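Ticket: Shelf put-away stalls on soft packets
Project: Jurkum
Site: Kenley
Status: Open
Opened: 2024-12-29

Okay, so I'm reopening this one, sorry everybody! The hard boxes are fine now. I ran 100 put-aways with the small cartons and had zero stalls, which I was pretty thrilled about. Then I switched to the soft packets (the stuff people really have in their kitchens) and the planner quit on me 14 times in the same size run.

What happens: the fingers close, the width reading drifts as the packet squashes, and the software decides it dropped the thing. It didn't! It just sits there holding it until the timeout.

Tried so far:
Raised the timeout to 500 ms — no change.
Lowered the grip force one step. Fewer stalls, more real drops.
Restarted the width service, cleared the cache, restarted it again. Nope.
Swapped in Samuel's old config from the Tradton setup. Worse, so I put ours back.

My sister keeps asking when one of these can unload her groceries and I keep telling her "cans, maybe." Chips and frozen peas are a whole other story, and I think we need a lot more hand-guided examples of squishy stuff before I'd let it near her pantry. We have 400 in the training set and most of them are boxes.
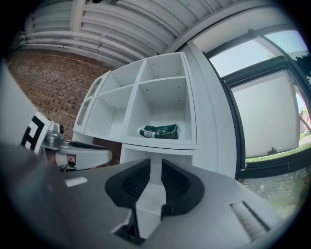
Emlyn Kemeys
Test Technician, Jurkum

The cube shelf is the one I'd like to stick with for the next round, and the green packet in the lower right compartment is a good example of what I mean by soft — all crumpled, no flat side to trust. Can someone on the planner side tell me where the "dropped" threshold lives? I looked in the gripper settings and only found the force limits. I'll rerun the packets as soon as I can change it.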